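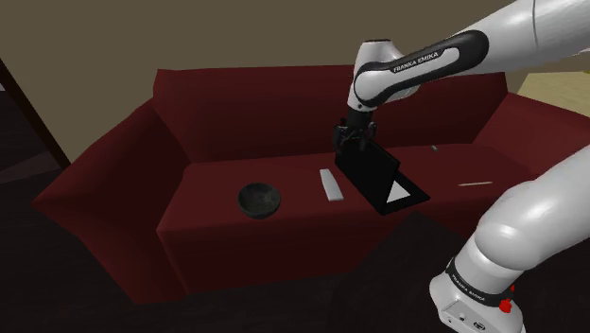

Plummont Regional wants passengers to know it is listening. The airport's new plan for its waiting areas promises a calmer, friendlier terminal, and the brochure has plenty to say about comfort. I have sat through three versions of this promise at other airports, and what usually changes is the seating. A boxy dark red couch with a tall back and big chunky arms looks fine in a planning document. Put it at a gate with a two-hour delay and one person lies down on it, and everyone else stands. The plan never says how many seats will be there when the work is finished. It does say the lounge will have "a residential feel."

The money is easier to find. Travelers will pay for it through a fee of up to $8 a ticket, starting in November. Airport managers call this modest. Maybe so, if you fly once a year. A family of four going to see grandparents might see it differently, especially if they are leaving from Gate 2, where the roof has leaked for as long as I have been flying out of there and where the plan calls for new carpet.

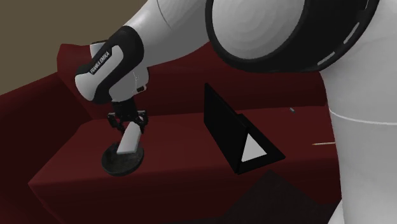

Then there is parking. The long-term lot holds 145 cars and fills up by Sunday afternoon, when the business crowd comes in to catch the early flights. After that you are sent to the overflow lot on Gestdale Road and told to wait for the shuttle. I timed that wait on my last trip and gave up before the bus came. The plan gives parking a single paragraph, most of it about signs.

Antwi, the consulting firm that wrote the plan, points to a survey in which 89 percent of passengers said they would welcome improvements to the terminal. I would like to meet the other 11 percent. Ask people whether they want something better and they will say yes. Ask them whether they want a nicer lounge or a second security line at 5:30 in the morning and you might learn something, but that question was not on the form.

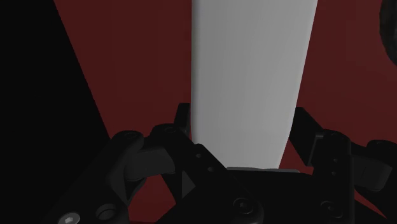

Pluvholm tried much the same thing a few years back. It got a handsome lounge, a coffee counter and a wall of plants – and then lost its only late flight home, which had mattered more to most of us than the plants did. The airport there still hands out the brochure with the old schedule on the back.

Plummont could start with the roof, the shuttle and the security line. None of those would look like much on a cover. The airport board takes up the plan next month, and the public comment period is set for 10 in the morning, when most of the people who use the place are at work.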